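Ekurholm Sorting Baskets, Set of Three

Red, blue and green plastic baskets for people who own a drawer they no longer open
Sold by Padomix Home & Workshop
Item no. 1539

Description

The Ekurholm is a basket. We sell it in threes, as one basket tends to become the place where everything goes, and you already have one of those. Ours come in red, blue and green, with open slots in the walls so you can check whether the tape measure is in there without tipping it all out on the floor.

They're meant to live side by side on a table, a bench or a deep shelf. Cords in one, kitchen odds and ends in another, and the third for whatever you pick up and say "I might need this" about. You will want labels. The baskets don't come with labels. A strip of masking tape does fine, and it peels off when you change your mind in June and decide that blue is for batteries after all.

There's no lid. We tried a lid on the first batch and customers stacked things on top of it, so the baskets stayed neat and unreachable. Without one you can overfill them, and tall things will stick out of the top. We consider this a feature, mostly because it's cheaper.

Three colors, a wooden table, and a few things that needed somewhere to go:

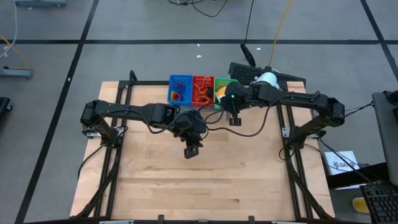
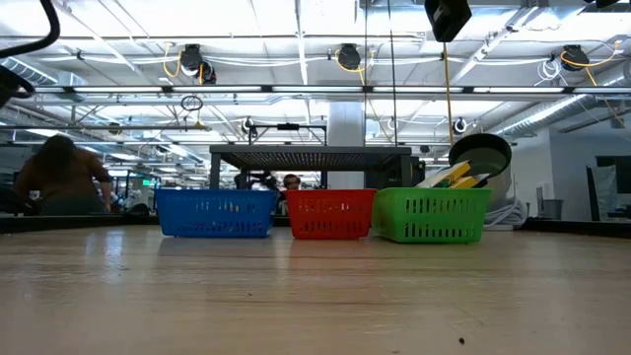 Stela Surdu writes that she bought one set for her sewing room and had a second on order before the weekend was over. Red is for ribbon, blue is for zippers, and green is for mending she has no plans to do. Her one complaint is that thin things find the slots - a knitting needle went straight through the side and got her in the wrist - so she now lines the bottom with a folded dish towel. She would also like a gray one.

We don't make a gray one. The dish towel is a good idea and we wish we'd thought of it before printing 2000 instruction sheets.

Care

Wipe with a damp cloth and a drop of dish soap. For crumbs in the slots, use an old toothbrush. Keep away from stoves and heaters. Please don't put them in the dishwasher, however well it went the first time.

What's in the box

One red basket, one blue basket, one green basket, and the instruction sheet, which says to put things in them.

Shipping and returns

Orders leave our Sârbu warehouse on weekdays. Returns are free for 60 days, used or not, but do empty them first. We are still holding 87 spare keys, and none of them fit anything here.

Goes with

Trondholm shelf, narrow
Trondholm shelf, wide (back in stock December 16, 2022)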